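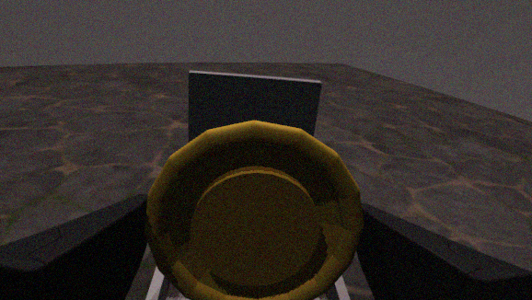
Two Villages, One Canal: The Slow Work of Marking a Boundary

Print this article | E-mail this article

The boundary between the districts of Fillum and Multero follows an irrigation canal for most of its length. The canal was dug by hand, widened twice, and moved once after a flood. The line on the official map was not moved with it. As a result, 39 farm plots now lie on the opposite side of the water from the district that taxes them.

The dispute is an old one. It returned in April, when the Multero water office closed the gate at Roltero for repairs without notice. Farmers downstream in Fillum lost their first watering. A crowd gathered at the gate, stones were thrown, and the road was closed until the next morning. The two district governors issued separate statements, each placing the gate in his own territory.

A joint survey team has since started work from the Gauthier bridge, the only point both sides accept. It has set 440 concrete markers out of a planned 865. The remaining stretch includes Roltero, where the two sets of maps differ by the width of a field.

Under the interim rules, the gate opens at 5 a.m. for Fillum and at 2 p.m. for Multero. One guard from each district must be present, and both must sign the log. Neither side may make repairs without three days' written notice.

Residents have other concerns. Roughly 1349 people live in the disputed strip, and many hold papers from both districts. A birth recorded in one office is not always accepted in the other. The school takes children from both banks, but its bus stops at the bridge because the driver's insurance is valid only in Fillum.

The survey team expects to reach the gate in December, when the canal is drained. The interim rules expire the same month, and talks on extending them have not been scheduled.

Print this article | E-mail this article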